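The trouble with the burger line, and a bad evening in March

I promised a few of you I'd write up what happened with the burger robot, and then the weeks got away from me, so make yourself a cup of tea. It was March, we were deep in the Fesavwood work, and I had been feeling rather pleased with myself. The arm had got through 76 burgers without a stop, which for us was a small miracle – I had even rung my mother about it.

Then it squashed one. Properly squashed it, lettuce everywhere, and it carried on pressing until Siu-fong Cheng got to the stop button.
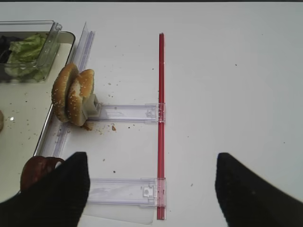

My first thought was the buns. I have blamed the buns for most things over the past year, and I was quite ready to do it again, because a toasted half does spring back in a way a soft one doesn't. Siu-fong was kinder about it than I deserved. She sat down with the log and went through all 2998 lines, while I wiped sauce off things and muttered.

She found it at line 2808. The force reading had frozen, and the arm was being told, over and over, that it hadn't touched anything yet. So down it went, poor thing, looking for a burger it had already met.

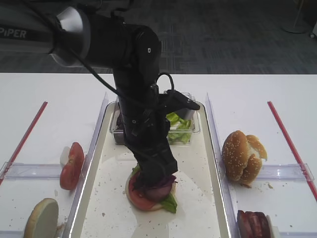

What bothers me still is that our safety limit relied on the very same reading. We had one sensor doing two jobs, and when it went quiet both of them went with it. A flat burger is no great loss, but any of us might have had a hand in there, tidying up a slice of tomato. I didn't sleep terribly well that night.

We've since put in a separate check – if the reading doesn't change for 15 milliseconds while the arm is moving, everything stops. There is also a fixed lowest height now, which I should have set on the first day. The cable has been swapped too, although Siu-fong isn't convinced it was the cable and would like another week with the old one on her bench.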